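4.2. Tareas domésticas de recogida

La segunda parte de la evaluación se refiere a las labores de ordenar, que en la literatura se consideran a menudo más sencillas que cocinar o planchar. Nuestra experiencia en Toledo no confirma esta opinión. Recoger una mesa exige decidir a qué lugar pertenece cada cosa – el cajón o la cesta – y después manejar materiales de comportamiento muy distinto con la misma pinza.

La Figura 6 corresponde a la estación de dos brazos. Los objetos pequeños y alargados se encuentran sobre la mesa, entre las dos pinzas, al lado de una cajonera de tiradores dorados y de una cesta de alambre con un paño a rayas.
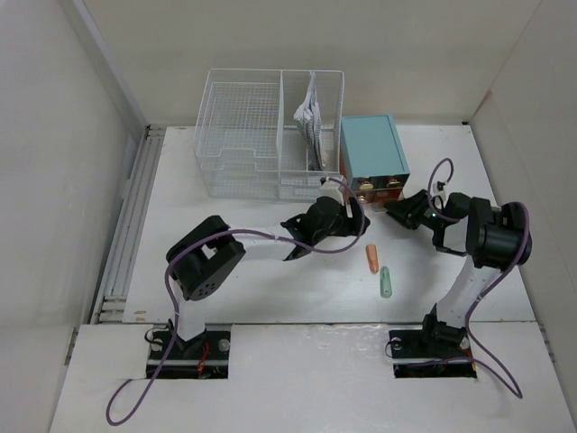

Figura 6. Estación de trabajo para la tarea de recogida.

Cada tarea se repitió 30 veces con el controlador Norkitz, sin intervención del operador. Se consideró como fallo todo intento que superaba 132 segundos. Los objetos rígidos se guardaron con regularidad aceptable, mientras que los tejidos siguen siendo el punto débil: el sistema estima mal el borde de la tela y cierra la pinza demasiado pronto. Panasiuk describe un problema parecido en el taller de Siltetti, donde se clasificaban trapos de limpieza. Por tanto, no podemos afirmar todavía que una máquina de este tipo sustituya a una persona en la casa.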